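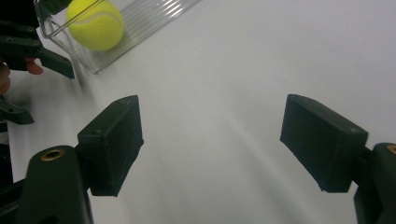
Fig. 1. Tennis ball with felt cover and seam.

Sports Materials, Unit 6: Felt and Bounce
Instructor: Giorgia Sanna

Reading for Monday: the Prekbridge packet, first two sections. Skip the part on golf.

A tennis ball is a hollow rubber core with a felt cover. The core is made as two half shells, which are glued together and cured under heat. In most balls the air inside is at a higher pressure than the air outside. Rubber lets gas through slowly, so a ball loses bounce even if it is never hit. Pressureless balls get their bounce from a thicker, stiffer wall and go dead much more slowly.

The felt is a blend of wool and nylon. Two dog-bone shaped pieces wrap the core and meet at the seam. Felt does two jobs: it adds drag in flight and it grips the strings and the court. A worn ball with flat felt flies faster than a new one. A fluffed-up ball flies slower.

Terms to know: core, nap, drag, rebound height, coefficient of restitution (e).

Finding e from a drop test
Drop height h, rebound height r.
e = square root of (r / h)
Try it with h = 300 cm and r = 39 cm. You should get e = 0.36, a very dead ball.

Common mistakes in last term's lab reports
Measuring to the top of the ball on the drop and the bottom on the rebound. Use the bottom both times.
Mixing hard floor and carpet results in one table.
Leaving out the room temperature. Cold balls bounce lower.

Lab reports are 2 pages at most, graph included. Hand them in at the Cirillo building, ground floor.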